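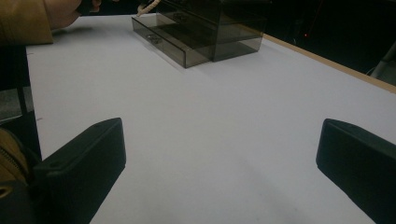 La petite boîte à tiroirs gris fumé, sur la table blanche.

Elle m'avait prévenue au téléphone : « Chez moi, il n'y a rien à voir, tout est rangé. » Évidemment, j'y suis allée quand même ! Elle tient Hindolov, une minuscule boutique de bijoux à Berkton, et elle travaille dans la pièce du fond, où le thé refroidit toujours avant qu'on y touche.

On commence par la boîte transparente teintée, avec ses petits boutons ronds. « Je l'ai prise pour les fermoirs, et puis les fermoirs ont déménagé au bout de deux semaines. Maintenant j'y mets ce que je cherche dix fois par jour. » Et le côté fumé ? Elle rit. « Le transparent pur, ça me fatigue, je vois tout. Là, je devine – c'est assez pour m'y retrouver. »

Avant, elle gardait tout dans des boîtes à biscuits (j'avoue, moi aussi). En avril, elle a tout vidé par terre et trié pendant un week-end entier. « J'ai retrouvé 241 perles dépareillées. Je les ai comptées, oui, j'étais vexée. » Elles sont devenues des bracelets, presque tous vendus.

Je lui demande si elle range le soir. « Un tiroir, pas plus. Si j'en ouvre deux, j'y passe la nuit. » Elle ne colle pas d'étiquettes non plus, elle trouve ça triste, et de toute façon elle change d'avis trop souvent.

La table, elle y tient : blanche, parce qu'une perle qui roule s'y repère tout de suite. Reste le fil, sa bête noire. « Le fil, je n'ai pas de solution. Si vos lectrices en ont une, qu'elles m'écrivent ! » Je transmets, les commentaires sont ouverts.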